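Bring back your bags: Undach swap room asks shoppers to empty the cupboard under the sink

April 2019

Most of us have one somewhere – the bag full of bags, wedged behind the ironing board or stuffed down the side of the fridge, that we keep adding to and never quite get to the bottom of. The people who run the clothes swap in Undach would very much like you to go and find yours, give it a good shake, and bring whatever falls out down to the old reading room on Prukberg Lane.

The swap has been going since last August, when Ida Grube put a handwritten card up in the bakery window asking whether anybody had children's coats they had finished with. She had been hoping for enough to fill a rail. By the end of that first morning there were coats over the backs of the chairs and a heap of wellingtons in the porch, and it was plain to everyone who had squeezed in that they would have to do it again. It now opens twice a month, and on a good morning 40 people come through the door, some with an armful to give away and some just to have a look and a cup of tea.

The trouble, if you can call it that, is that people come in with one jumper and go home with five. The swap makes no charge for the clothes and has never wanted to buy new bags to send them off in, so everything leaves in whatever happens to be lying about. For the first few months Ida brought her own from home. Then those ran out, and there was one rather comical morning in the rain when a very nice winter duvet went up the hill wrapped in a tablecloth.

So there is now a bag table by the door, and it has turned into quite a fixture. The stout plastic carriers that sports and clothes shops hand over are the ones everyone hopes for, as they are big enough for a coat and can go round again and again before they give up. Paper ones with string handles are welcome too, though they don't care for the weather we have been having.

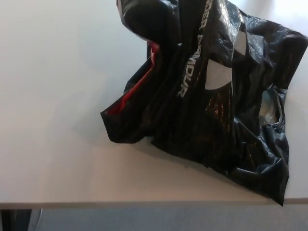
An Under Armour shopping bag, with cut-out handles and a flash of red at the opening.

Abdelkrim Farouk looks after the table, and he has become something of an expert in what will hold and what won't. "I look at the handles first," he told me, while folding a supermarket bag into a neat little triangle, a trick he learned from his mother. "If the handle has started to stretch, it goes in the pile for lining bins. If it's sound, I turn it out, give it a wipe and it's ready for somebody's curtains." He is a patient man and will happily show you the triangle, although it took me 2 goes and mine still came undone in my pocket on the way home.

He asks that bags come in clean and empty, and would be especially grateful if people could check right down in the corners. So far he has found a house key (returned), a great many receipts and a single glove that is still pinned to the noticeboard, should you be missing one. It is dark green wool and fits a left hand.

At the last session all 30 bags on the table had gone before the tea urn had come to the boil, and the late arrivals had to manage with pillowcases. Ida would like to start the next one with a proper stock, and friends in Katene and Ladosville, where there is talk of beginning swaps of their own, have asked if they might have any that are left over.

Bags can be dropped off at the reading room while the swap is open, or left in the blue crate in the porch at other times – please tuck the lid down firmly, as the wind gets in there something dreadful. Summer clothes, sandals and children's swimming things are wanted for the coming sessions as well. Very large items, such as curtains and bedding, are best mentioned to Ida beforehand so that she can clear a shelf.

Tea is 30p, and there is usually cake.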